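Guremgate Neighbours Help Board
Home > Rooms and shared spaces > Furniture

What can I do with a small round table in a very big room?

Posted by ditow_dora, January 2018

Hello all, hoping for some ideas. I help look after a large shared workroom, and we've got plenty of floor but not much sense of where anything belongs. There's a tall white shelving unit by the brick wall with boxes and odds and ends on it, and a little wooden table in front with a chair. That corner works fine. You go there, you find your box, you put it down, lovely.

My trouble is the round table. It's a pale yellow one that sits out in the open, and every single thing that gets picked up in that room ends up on it. Mugs, keypads, tape, post, somebody's lunch. I clear it on a Monday and by the next morning it's full again. I took this on one of its better days.

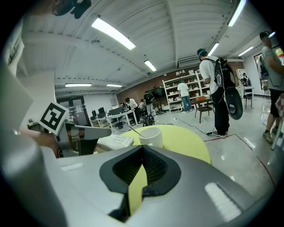 The round table, with the shelves at the back

I don't want to get rid of it as people do like having somewhere to stand and chat. Should I move it nearer the wall? Swap it for a square one? I've got 28 pounds left to spend, so please don't send me links to fancy storage!

Replies

nkosi_on_the_hill
Keep the table, move the stuff! We had the same thing in our hall, and I spent ages blaming the table when the real trouble was that the shelves were a good long walk away (people will put a thing down on the first flat surface they meet, me included). What sorted us out was a shallow tray. Anything left on the table goes in the tray, and whoever locks up carries the tray over to the shelves and empties it. It took a couple of weeks before anyone but me did it, mind you.

I see a cup with a stick in it and a white keypad in yours. I'd give the keypad a proper home before anything else, even if it's only a labelled box on the shelves, and get into the habit of taking cups back to the sink when you leave. As for moving it, I'd try it closer to that wooden table for a fortnight. Costs nothing, and you can always drag it back. Do leave enough space to get a chair out and walk past with something big on your back. I see you've got a chap with a rucksack on, and they swing round more than people think.

zindia77
get a square one. round tables are useless, nothing fits against them and you cant push two together. got mine second hand for 11 quid

mossy_teapot
I'd disagree about square ones, sorry! Corners in an open room are murder on the hips. We've got a round one 900 mm across and it's a lovely size for a few people to stand at with a brew.

One thing I would look at is your shelves. If they're already full, then no tray is going to help, you'll just have a full tray. Have a good turn-out in March when it's a bit warmer and you can prop the doors open, then put the things people use most at waist height. We wrote on the front of each box in thick marker, big enough to read from across the room, and the table has been much better for it. Still get the odd banana skin.

ditow_dora
Thank you, tray bought this morning for 2 pounds! Will try it over by the wooden table first and let you know how we get on.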